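Visit report: Sopacua open day, shelving and soft toy storage

The Sopacua building opens to visitors once a year, in January, and I went for the afternoon session. Most of the people there had come for the joinery shop on the ground floor. I had come for the storage rooms upstairs, as we are refitting the toy area at our own library this year and have been quoted three different ways of doing it.

Parking is at the rear, off the laneway. Sign-in took longer than it should have, with one tablet between two queues. Visitors were split into groups of nine and given a coloured sticker. Ours was led by Carys Howells, who has run the fit-out side for several years and answered questions directly, including the ones about price.

Ground floor

The joinery shop makes shelving for preschools, waiting rooms and libraries under the Brellero name. The current range has 36 parts, down from a good deal more, and most units are built from the same boards and supports in different combinations. Matvii Nazarenko showed us the edge finishing. Front corners on anything below adult waist height are rounded before painting, and the radius is checked with a plastic gauge on every board. Painted boards cure on racks overnight and are not stacked until the following afternoon.

I asked about fixings. Their view is that screws should go in from the top wherever the unit will be moved, so that a centre can take it apart without laying it on its side. A screw in the top face collects dust and shows through pale paint. They accept that. Caps are available but tend to be picked off by children.

The test register is kept on a clipboard by the door. It stood at 3,941 entries, each one a board loaded, left and measured for sag. Long narrow boards do worst, as expected, and the remedy is a support closer to the middle, with no change to the board itself.

Upstairs

Delyth Parry took over for the storage rooms. The stock of soft toys is kept for trying out shelf depths and spacing, and her point was that soft toys are harder to plan for than books. A book has a spine and a fixed width. A plush toy has a large head, short limbs and no flat base, and on a board that is too narrow the head hangs over the side. She lays toys down for storage and sits them up only for display. Laid crosswise they take more of the board's width but stay put. Laid lengthwise they fit a narrow board better, though fewer go on each tier.

Spacing between tiers was the other subject. A gap that looks generous when the shelf is empty becomes a letterbox once a hand has to go in with a toy in it. Parry recommends measuring the largest head in the collection and adding a hand's thickness. On the low tiers she would leave more again, as those are the ones the children use. Matching toys should go on the same tier so that a missing one is noticed at pack-up.

Miyuki Yagi, from a toy library in the next suburb, disagreed on this last point. Her collection is sorted by size alone, and she finds sets get separated regardless of the system. The two of them went on about it for some time – worth hearing, although it cost us the laundering room, which we passed through without stopping.

Costs and lead times

A standard three-tier unit has a lead time of 13 weeks. Colours outside the standard card add to that. Delivery is by Vindach and is charged separately. Repainting of older units is offered, but the unit has to go back to the shop and the centre is without it in the meantime.

Yvette Dhillon, who came with me, priced the same job with Ornon last year and will forward the figures. The Ornon units are fixed to the wall, which our building manager would prefer. I would still rather have something freestanding that can be turned end-on to the room and reached from both sides.

Notes for our own refit

Measure the heads of the larger bears before anything is ordered. Check whether the corner by the window will take a long unit end-on with room to walk past. Ask Brellero for a paint sample in pink as well as the grey, and get the spacing of the supports in writing. Yvette is to confirm whether the wall on the office side can be drilled.

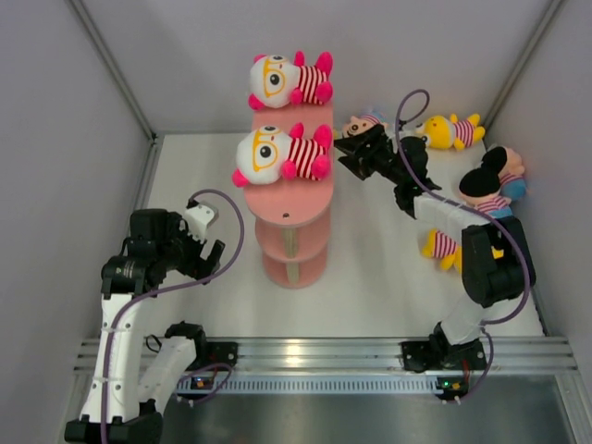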